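What Happens After You Say You're Sorry

In a small office over a bakery in Wellow, a lawyer helps people find out whether an old conviction still has to follow them around.
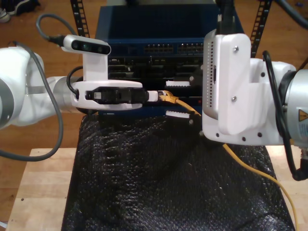 A yellow network connector held close to a network device.

Kalkidan Mamo keeps a tin of butter cookies on the corner of her desk, and she pushes it toward you before you have even got your coat off. She says people come up the stairs with their shoulders around their ears, having rehearsed what they are going to say all the way from the bus stop, and it is hard to be frightened of somebody who is offering you a cookie. Most of them have come about something that happened a long time ago. A shoplifting charge at nineteen. A stolen bicycle. A night in somebody's garage that the police report called a burglary and that the person in the chair still calls "that stupid thing with my cousin."

Her practice is criminal defense, and she still goes to court most mornings, but over the years a good part of her work has drifted toward record clearing. The names for it change from state to state – expungement, sealing, setting aside – and so do the rules, which is the first thing she tells anyone who has been reading about it online until two in the morning. What your brother-in-law got done in another state may not be on offer where you live. In some places a dismissed charge can be wiped away fairly easily and a conviction can't be touched at all. In others, a conviction can be sealed once enough years have gone by, provided you have finished probation and paid what you owed.

That last part catches people. One of her clients, a forklift driver from Hisgate who asked me to leave his name out of it, had done everything he was told to do after a theft conviction in his early twenties. He served his probation and took the class. He wrote a letter of apology to the store, which he still thinks was a pretty good letter. What he had missed was a court fee of $93, sent to an address he had moved out of, and on paper that meant his sentence had never been completed. He found this out 20 years later, when a warehouse company called Bramance offered him a supervisor's job and then, after the background check, stopped returning his calls.

"He wasn't even angry," Mamo told me. "He just wanted to know who to write the check to."

He paid it the same afternoon. The petition took a good deal longer. She had to order the certified court record and the police report, and one of them had his middle name spelled wrong, so that had to be fixed first. Then the prosecutor's office was given its time to object, and there was a hearing in March that got moved twice. When it finally came it lasted less than ten minutes. The judge asked him what he did for a living and whether he had children, and he told her, at some length, about his daughter's clarinet.

I asked Mamo what she wishes people knew before they climbed her stairs, and she poured us both more tea and thought about it for a while. Get your own record first, she said, from the court and from the state, and read all of it, even the pages that make your stomach turn. People remember their cases wrong. They are sure they were convicted when the charge was dropped, or sure it was dropped when they pleaded to something smaller on a lawyer's advice and never really took in what that meant. She had a woman in last year who had been ticking "yes" on job applications for most of her working life over a charge that had been thrown out.

She would also like people to be careful about what a sealed record does. It will usually keep a case away from an ordinary employer or a landlord. It may not keep it away from a licensing board, the police, or immigration officials, and anybody who isn't a citizen ought to talk to an immigration lawyer before filing a thing. Private background check companies can be slow to catch up, too, so she gives every client several certified copies of the order and tells them to keep one somewhere they would think to look.

Then there is the cost, which she doesn't like to be vague about. The forklift driver's whole bill, with filing fees and copies and her own time, came to $946, and he paid it in installments. Some courts will waive their fees if your income is low, and there are legal aid offices and law school clinics that take these cases for free. On the second floor of the old Yimer building, across the square, a clinic runs evening sessions where you can sit down with a student and go through your paperwork, and Mamo supervises when she can. She brings the cookies to those as well.

The driver did not get the Bramance job – it had gone to someone else long before the order was signed. He has since been made shift lead at the place where he was already working. He keeps his copy of the order in the glove compartment of his truck, behind the registration, and Mamo has told him more than once to move it somewhere dry.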